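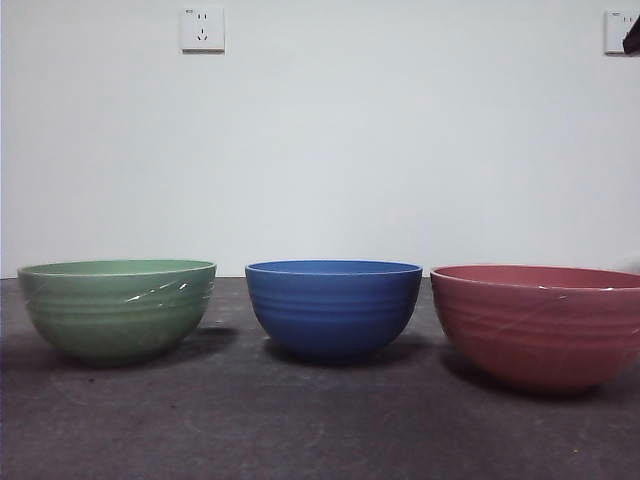
September, glaze bench

Green, blue and pink from the ribbed bowl set are out together now. All three from the Plurketti form, same ridges on the outside wall, same open rim. Looked at them against the white wall before writing this up.

Blue is the one to keep as it is. The ridges read clearly, lighter and darker bands near the top, and the color goes deeper toward the base. Rim a bit lighter than the body. Ravindra wants it on the Orico order and I agree.

Green is softer and the ridges hardly show. Felista thinks the coat went on too heavy. I would thin it, 50 ml water to 700 ml glaze, and try on 2 spare bowls before touching the main bucket. Pale rim is fine.

Pink – inside is a warmer red than I had in mind, closer to coral. Outside is dusty, almost terracotta. I like it but Srivastava asked for a cooler pink, so send them a test tile first and wait.

Still to do:
Weigh all three and write the numbers on the shelf card.
Check feet for rough spots, 200 grit on the wet pad if needed.
Ask Musov if the gray clay is still on back order.
Relabel the green bucket, the lid has the old recipe on it.

Felista Kashindye has the kiln log until the next firing. Cone packs are in the drawer under the scale.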